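Ticket 1853
Subject: Table top sticky after oiling, spots near the far end
Product: Sketum table oil, clear
Opened by: Mihret Dinsa
Handled by: Waltraud Engelhardt, Kokorix customer help
Status: open, waiting for customer

Mihret Dinsa wrote, 11/04/2021:

Hello, I bought from your shop the Sketum oil for our wooden table in the workroom. The table has a light oak color and one long side which is a little curved. I sanded it first with 400 paper and then I put the oil with a cotton cloth, two coats, like it is written on the can. Now 14 days passed and the top is still sticky in some places. When I put a sheet of paper and lift it again, it pulls a little. We use this table every day for small things and I do not want to stop using it for long. What did I do wrong? I have kept the can and the receipt.

Waltraud Engelhardt replied:

Dear Mihret, thank you for the clear message. Sticky oil after two weeks usually means that too much oil stayed on the surface. Please tell me:
How long did you wait before you wiped the first coat?
How warm is the room?
Was there another finish on the table before?
Please do not put a third coat for now.

Mihret Dinsa wrote:

I waited maybe one hour, I had a phone call in between. The room is 21 degrees in the day, in the night I do not know. Before, there was a wax on it from the Mekonnen furniture store, where we bought the table. I thought the sanding took it away, but I was not very careful at the end near the wall, I must say it.

Waltraud Engelhardt replied:

One hour is too long for this oil. The can says fifteen minutes, but the print is small and other customers also missed it. Wax is the second problem. Oil cannot go into the wood where wax is still sitting, so it stays on top and dries badly.

Please try this on one small area first, at the end near the wall:
1. Wet a white cotton cloth with the Zavard wood cleaner. The cloth should be damp only.
2. Rub along the grain for one minute.
3. Wipe with a dry cloth and wait until the next day.
4. Do the paper test again.
If the paper does not pull anymore, you can do the whole top. Use white cloths, a colored one can leave dye on fresh oil. Oily cloths must be laid flat outside to dry, not in a ball, they can catch fire by themselves.

Mihret Dinsa wrote:

I did the test area and the paper comes up clean now. The rest I will do when the table is free. The blue cloth toward the far end is only for dust, I did not use it with the cleaner. 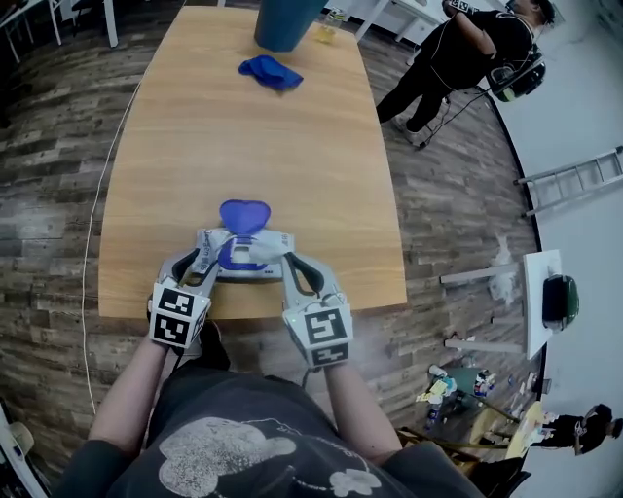
Can we keep working at the table between the cleaning and the new coat of oil?

Light work is fine once the surface feels dry, but keep drinks and wet things away from it, and wipe the dust off before you oil again.

Mihret Dinsa wrote:

Thank you. One more thing, is it enough to sand again with the same paper, or do I need a finer one?

Waltraud Engelhardt replied:

The same paper is good. Go over it lightly by hand, always with the grain, then one thin coat and wipe after fifteen minutes. I leave the ticket open until you write that it is dry.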